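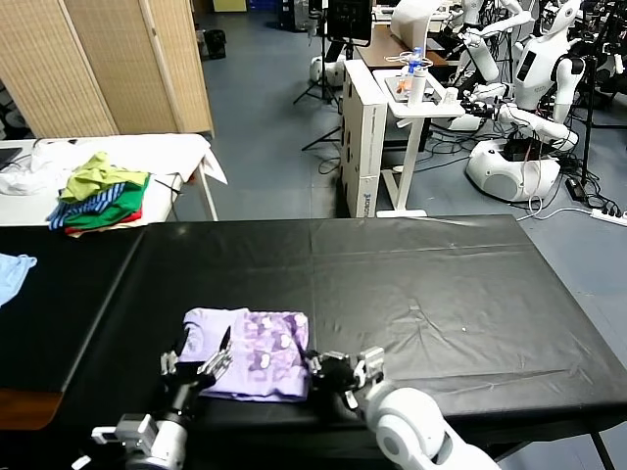 4.3 Préparation du poste de pliage

Cette section s'applique au poste à deux bras Tiltska équipé de mains à plusieurs doigts. La mise sous tension est traitée en 4.2, le remplacement des doigts en 6.1.

Durée de l'opération : 21 minutes pour un opérateur formé.

1. Mettre les deux bras en position de repos et vérifier que le voyant de l'armoire est fixe.

2. Poser la nappe noire sur la table de travail. Utiliser un tissu mat et uni. De légers plis sont tolérés, mais la nappe ne doit pas former de bourrelet sous le vêtement.

3. Contrôler la hauteur du plateau aux quatre coins. L'écart entre deux coins ne doit pas dépasser 3 mm.

4. Ranger la pile de vêtements sur la table annexe, hors de la zone de travail des bras. Ne laisser qu'une seule pièce devant le robot.

5. Placer le vêtement d'essai près du bord avant, face aux deux mains. Pour le premier essai, choisir une pièce déjà pliée en rectangle.

6. Lancer le programme 1305 en mode pas à pas. La main gauche appuie sur le côté gauche du vêtement, la main droite saisit le bord opposé.

7. Régler l'effort de serrage à 50 % de la valeur maximale. Si le tissu glisse, augmenter par pas de cinq, sans dépasser 70.

8. Répéter le cycle trois fois, puis enregistrer les réglages sous le nom du poste.

ATTENTION - Ne pas replacer le vêtement à la main pendant que les bras sont sous tension. Appuyer d'abord sur l'arrêt d'urgence.

ATTENTION - Les câbles posés au sol ne doivent pas traverser le passage de l'opérateur. Les regrouper derrière les embases et garder la multiprise accessible.

Remarque : les imprimés très contrastés peuvent fausser la détection des bords. Dans ce cas, refaire l'essai avec une pièce unie avant de modifier les réglages.

Entretien : dépoussiérer les articulations des doigts avec un chiffon sec tous les 3000 cycles. Ne pas employer de solvant - le revêtement des phalanges n'y résiste pas.

Révision du 1er avril 2022, F. Dalgleish, atelier Ouazzani.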